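Steppjacke

Eine Steppjacke ist eine gefütterte Jacke, bei der Oberstoff, Füllung und Futter durch Nähte miteinander verbunden sind. Die Nähte teilen die Füllung in Kammern und sollen verhindern, dass sie nach unten rutscht. Als Füllmaterial dienen Daunen, Federn oder Kunstfasern.

Wärmeleistung

Die Isolation beruht auf eingeschlossener Luft. Die verbreitete Annahme, eine dickere Jacke sei zwangsläufig wärmer, ist in dieser Allgemeinheit nicht haltbar: Durchgesteppte Nähte bilden Kältebrücken, und ein schlecht schließender Kragen macht einen Teil der Füllung wirkungslos. Auch die Bauschkraft, mit der Hersteller gern werben, sagt für sich genommen wenig aus, solange die Füllmenge nicht angegeben ist. Die Textilautorin Nandini Pillai hält Temperaturangaben auf Etiketten deshalb für »bestenfalls Stimmungsbilder«. Das ist zugespitzt, doch Wind, Bewegung und Kleidung darunter lassen sich in einer einzelnen Gradzahl kaum abbilden.
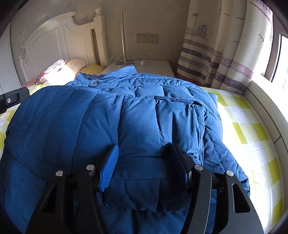

Pflege

Zur Wäsche kursieren zahlreiche Ratschläge, von denen einige schlecht belegt sind. Daunenjacken gelten vielfach als nicht maschinenwaschbar; maßgeblich ist jedoch das Pflegeetikett. Weichspüler wird meist abgelehnt, da er die Füllung verkleben kann. Die oft empfohlenen 2 Tennisbälle im Trockner lockern Klumpen auf, ersetzen aber keine ausreichend lange Trocknung. Ob teure Spezialwaschmittel einem milden Feinwaschmittel überlegen sind, bleibt umstritten.

Herkunft der Bezeichnung

Die gelegentlich verbreitete Behauptung, die Steppjacke sei nach der Steppenlandschaft benannt, ist falsch. Der Name geht auf das Steppen zurück, also das Nähen mit dem Steppstich.

Siehe auch: Anorak, Daune, Parka, Steppdecke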